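11/06/2022

Hi Benedetta,

You asked for something less stiff than the spreadsheet this time, so this is me just telling you how the open day went and where your money has gone since July. The proper budget table is coming separately (I'm waiting on one invoice from Donati for the signage).

## The open day

We had 604 people through the door! I'd told Osvaldo Tedesco to plan for half that, so the coffee ran out before lunch and we had to send someone across the road twice. The Morkora hall held up fine, though it got loud – next year I want the talks in a different room from the demos, even if it means more walking.

Two of the school groups came early and one came very late, which messed up the schedule I'd been so proud of. We ended up running the tray demo 11 times instead of the eight on the poster. My voice was gone by the end.

What people wanted to talk about was jobs, mostly. A retired theater nurse stayed with us through three whole rounds and had strong opinions about how instruments should be laid out (she's right, and I've written it all down). Her main point was that we should stop treating every tray the same, and I'd like to bring that into the next phase.

## The Broda station

Broda is the part your grant pays for directly, so I'll go into a bit more detail. It's our two-arm bench for handling surgical instruments, and the task for visitors was tray packing: the instruments start on the cloth and the arms put them in the mesh tray. We kept the packets out on the bench too, since sorting packaged items is what we want to try next.

Some runs went smoothly and some didn't. The scissors are still the hard ones – the rings hook on the mesh and the arm has to back off and go again. The tweezers are thin enough that we sometimes miss them completely. Visitors loved the misses, by the way. There was a big cheer every time an arm went back for a second try.

I also changed the cable routing the week before, so the purple cables now run along the arms with ties. I'm much happier with that than with the old setup.

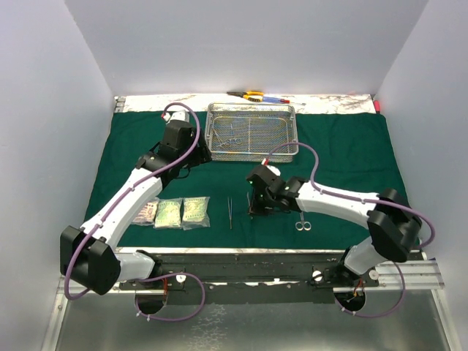
## Money and what's next

- We spent 2,000 on the day itself, including the hall and the buses for the schools.
- Weris has offered us a second tray set on loan, and I'd like to say yes before they change their minds.
- I need your OK to move the leftover travel money into spare gripper fingers.

Call me whenever suits you about that last one, mornings are best.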